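Is the Konesen two-hand gripper kit worth it for folding / bedding tasks?

Asked in June
14 answers hidden, 3 shown
Viewed 2000 times
Share 139

Looking at the Konesen handheld kit, the pair, one for each hand. Got quoted 1549 for the set through Narnomia, shipping extra. We want demos of ordinary household stuff, mostly cloth. Clothes, blankets, quilts, cushions, that kind of thing. No arm yet, that comes later if the budget survives.

Things I can't get from the product page:

1. Do the hard plastic fingers hold thin cloth or does it just slide out
2. How bad is the wrist after an hour
3. Is the fisheye view usable when you're close to a big pile
4. Anybody get support to answer an email

I've only used a single gripper before (a Pietrzak, older one, trigger kept sticking) so two hands at once is new to me. Would rather hear from people who own it than from the reseller again.

Comments (2) Share

Answer 1
Helpful 100

Had the pair since spring. Short version, yes for cloth, with some griping.

Fingers. They're stiff. Thick stuff is easy, a blanket or a sweater you just go in and close. Thin stuff you have to bunch first. What works for me is come in from above with both fingers pointed into the fold, close, lift an inch, check, then go. If you try to pinch a single flat layer off the floor you'll be there all day. 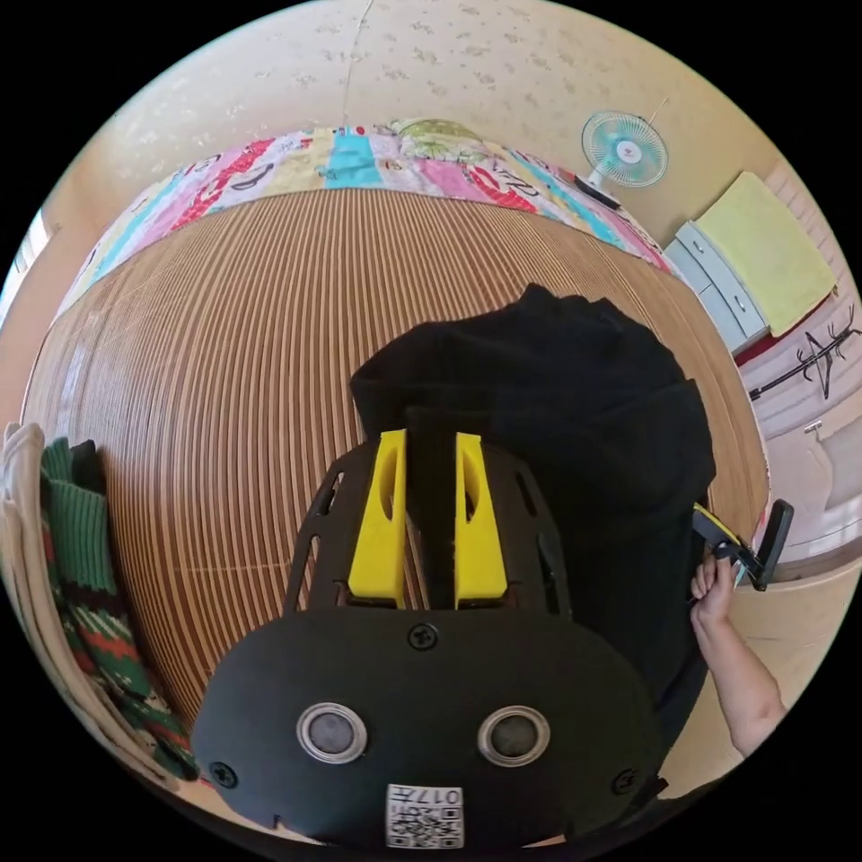
Second hand matters more than I thought it would. Left one holds, right one pulls, then swap. First week I kept using the right for everything and the left just sort of hovered there, and those demos were junk, had to throw them out. Make yourself park the idle one somewhere sensible and always start from the same pose.

Wrist. An hour is too long. I do 20 minutes then stop. Weight is fine, it's the angle, you end up with your elbow out like a chicken. Sitting on the floor is worse than standing at a table for me but a lot of bedding work has to happen on the floor so oh well.

Black cloth is a pain by the way. Black housing, black cloth, and my tracking preview would get confused about what was what. Turning up the room light helped. Opening the curtain helped more. Keep a mix of colors in your pile if you can, somthing bright next to the dark pieces.

Support answered me in four days. Answer was useful, to be fair to them.

Comments (5) Share

Answer 2
Helpful 6

get the Fuvuvico instead, softer fingertips. have not tried the Konesen but the soft ones grab anything

Comments (3) Share

 > softer tips wear out tho. went through two sets in a month. - N.T.

Answer 3
Helpful 41

Niilo Tikkanen here, same as the comment up there. Own both, so here goes, typing this on a break.

Re the fisheye (your number 3). It's usable, and for big piles I like it better than the narrow lens on the Fuvuvico. Gripper sits low in the view, and you still get the wall and the furniture and the other hand. For two-hand work you want that other hand in there. Straight lines bend like crazy near the rim, floor slats especially. You get used to it. If your training code expects a flat image, sort out the undistort step BEFORE you record hundreds of demos, not after like me.

Re cloth. Agree with answer 1 on bunching. I'd add, don't start with the full heap. My order, for a new operator:

- One garment, flat floor. Pick up, put down, nothing else. Boring, do it anyway till the closing feels normal.

- Two pieces, one on top of the other. Lift the top one without dragging the bottom one. Here you find out if your fingers are closing too deep, the bottom piece comes along for the ride.

- Cushion plus cloth. Cushions are easy to shove and annoying to grip. Go for a corner or a crease, don't try to get the middle.

- Mixed pile, quilt and cushion and clothes all together. Slow down. Long dangly pieces go first or they catch on everything else, and keep the second gripper upright and close by so you can switch without a big swing through the view. 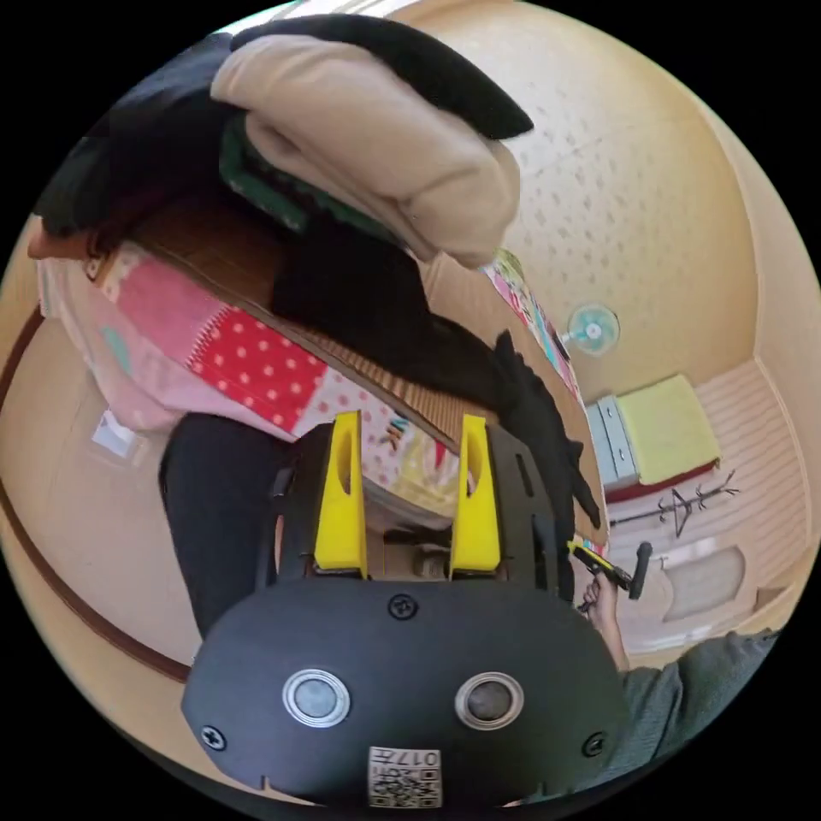 - Folding. Only once the rest is clean. Two hands on two corners, walk them over. Most of my failed takes are here, one corner slips and you're holding a rope.

Re price. 1549 for the pair sounds like what I paid, but check the charger is in the box, mine was extra. And ask for the spare screws, you'll lose one.

Wouldn't buy it for paper or thin plastic bags. Tried, gave up. For bedding and clothes it's what I reach for now, the Fuvuvico set is in a drawer.

Last thing, stick with the same two units once you start and write down which number is in which hand. I mixed mine up halfway thru and the calibration was off for a whole afternoon of takes.

Comments (8) Share

Comment from asker: thanks both, going with the pair. will ask about the charger. anyone know if the fingers come off w/ a regular hex key or is it some weird size

 > regular one did it for me

Share 139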